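Bulness opens gear assembly bench for apprentices and repair groups

Sep 11, 2023. Press release, for immediate use

Bulness, the training workshop run by the engineering firm Szabó, has opened a new bench for teaching the assembly of small gear sets. The bench will be used by apprentices in their first year and by local repair groups, who can book it in the evenings.

The course that goes with it is called Gullomel. It lasts 17 hours, spread over several weeks, and is built on one exercise: fitting spur gears to a round base plate so that the teeth mesh and the whole set turns freely. Learners repeat the exercise until they can do it without a drawing. They then move on to finding faults in sets that have been put together wrongly on purpose.

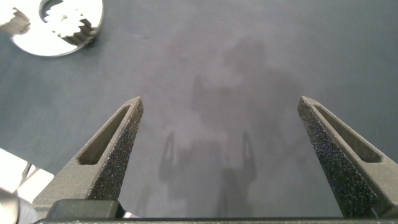
Work at the bench starts with the parts laid out on a plain surface. Learners are asked to check each tooth edge for burrs and to wipe the bore before anything is fitted. A matte grey top was chosen for the purpose, and a shiny metal disc shows up clearly against it, even out towards a corner. Parts that fail the check go into a tray and are used later in the fault-finding sessions.

Etelka Antal, who wrote the course, said: "Most of the trouble we see in small gearboxes comes from the first few minutes of the job. Someone has forced a gear on at a slight angle and carried on. We spend a full session on getting one gear to sit flat, and the later sessions go faster for it."

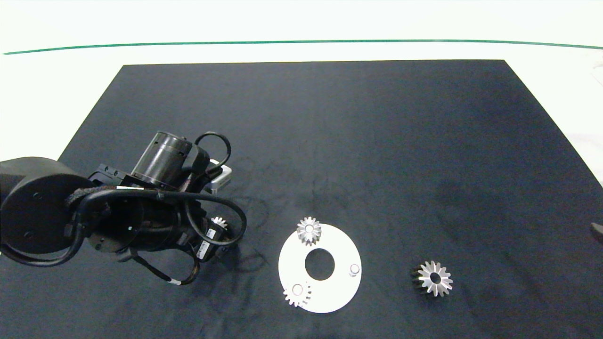

The course has places for 42 learners in its first year. Szabó apprentices will take most of them, and the rest are open to people working for other firms in the area. The fee for outside learners is £300, including all parts and a printed workbook of 80 pages. Repair groups pay nothing for evening use but must have one member who has finished the course.

Riaan Van Wyk, workshop manager at Bulness, said the bench had been planned for two years. "We used to teach this at the end of a lathe bench, with swarf getting into everything. It needed its own clean space and its own light."
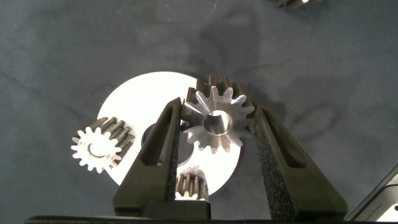 A second course, dealing with shafts and bearings, is being written by Tomos Probert and will be tried out with a small group before it is offered more widely. Learners who have finished Gullomel will be given first choice of places.

Bookings are open now at the Bulness front desk. Press enquiries should be sent to Sigrun Sjögren at the Szabó office.

Ends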